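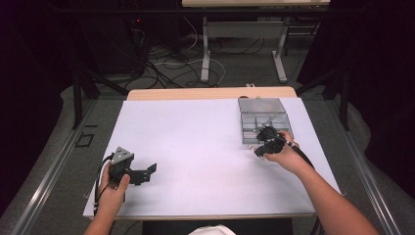
Page 13

Home - Notes - Film and Television - Archive - Contact

Posted in May by Nayara Nogueira

On the naming of characters in Falcão

Readers of this blog will be aware that the third series of Falcão began last month, and that its writers have once again changed the name of a principal character between the announcement and the first broadcast. The harbour inspector introduced to the press as Kodberg is now called Cutetti. The production office has issued a short statement confirming the change and giving no grounds for it.

I have followed the programme since its first episode and have kept a record of such alterations. There have been 3 to date. The first concerned the family at the centre of the story, whose surname was shortened before filming. The second concerned the town, which was to have borne the name of a real place and became Pirncombe after residents wrote to the broadcaster. The present case is the most surprising, as the earlier name had already been printed on the posters.

It is my view that the new name suits the part. The inspector is a man who talks a great deal and listens very little, and the other characters seem to enjoy saying "Cutetti" at him across a room. The scene on the ferry in the second episode depends on it entirely. The older name had a certain weight, but it would have been difficult to shout in a high wind.

The matter was put to readers in the previous post, and 484 replies were received. A clear majority preferred the name as broadcast. A smaller group asked for the return of the original, and 13 correspondents wished to know whether the actor had been consulted. I regret that I am unable to say. His interview in the spring was given before the change was made and dealt mainly with his dog.

Several readers have also asked for the full list of episode titles. It will be added to the Archive page once the final two have been confirmed by the broadcaster.

Comments on this post will close when 50 have been received. Correspondents are kindly asked not to reveal the ending of the fourth episode, which has not yet been shown in all regions.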